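予約サイト「Trukia」問い合わせ記録
件名:民泊の寝室、シーツ交換の通知が二重に届く(対応済み)

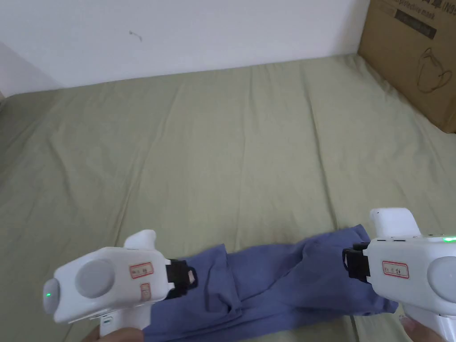 Lanying Zheng:通知の件、うちの部屋でも同じことが起きています。清掃担当に朝と昼の2回、まったく同じ文面が届きます。片方を消すともう片方も消えるので、消し方の問題ではなさそうです。アプリは最新版、端末を替えても変わりません。

3月16日 受付
登録している部屋は39室。そのうち通知が重なるのは34室で、残りの5室は正常。5室はどれも去年の10月より後に追加したもの。カレンダー連携にはSondixを使用。連携の設定は全室共通で、部屋ごとに変えた覚えはないとのこと。

確認1
通知設定の画面で「チェックアウト時」と「清掃開始時」の両方にチェックが入っていないかを見てもらった。入っているのは「チェックアウト時」だけ。スクリーンショットでも確認。

確認2
Sondix側の送信ログを取り寄せた。送信は1件につき1回で、再送の記録なし。Trukia側の受信ログには同じ予約番号で2件ある。受信時刻の差はどれも300秒ちょうど。ネットワークの遅延なら差がばらつくはずなので、定期処理を疑う。

Remigiusz Nowicki:300秒は旧方式の取り込み間隔と同じです。10月の切り替えのとき、古い取り込みURLを手動で消す必要がありました。案内メールには書きましたが、管理画面には何も出ません。古い部屋だけという点も合います。部屋の詳細、「外部カレンダー」のいちばん下まで開いてみてください。折りたたまれています。

確認3
該当の34室のうち3室で「外部カレンダー」を開いてもらった。3室とも、新しいURLの下に古いURLが残っていた。表示は「停止中」だが、ログを見るかぎり取り込みは動いている。表示のほうが誤り。

対処
1. 部屋の詳細から「外部カレンダー」を開く。
2. 「停止中」と表示された行を削除する。「無効にする」では止まらない。
3. 保存後、いったんログアウトして入り直す。
4. テスト予約を入れ、通知が1通だけ届くことを見る。
5. テスト予約を取り消す。取り消しの通知も1通になる。

注意:削除すると、古いURLで取り込んだ予約に付けたメモも消える。「奥の部屋は掛け布団だけ替える」のような申し送りを書いている場合は、先に控えておくこと。

Lanying Zheng:3室で試して、通知は1通になりました。ただ、1室でメモを控え忘れて消してしまいました。戻せますか。残りは一括で消せると助かります。

回答
メモの復元はこちらではできない。清掃担当の端末に以前の通知が残っていれば、本文からメモを写せる。一括削除は画面上の機能としては用意がないため、部屋番号の一覧を送ってもらい、サポート側で処理する。メモの控えが済んだ部屋から順に送付を依頼。

追記
一覧を受け取り、全室分を処理済み。翌朝の受信ログで重複なし。「停止中」の表示の誤りは別の不具合として開発に登録した。直るまでは、同じ問い合わせにはこの記録の「対処」を案内する。

状態:解決
関連:カレンダー連携、清掃通知、旧URL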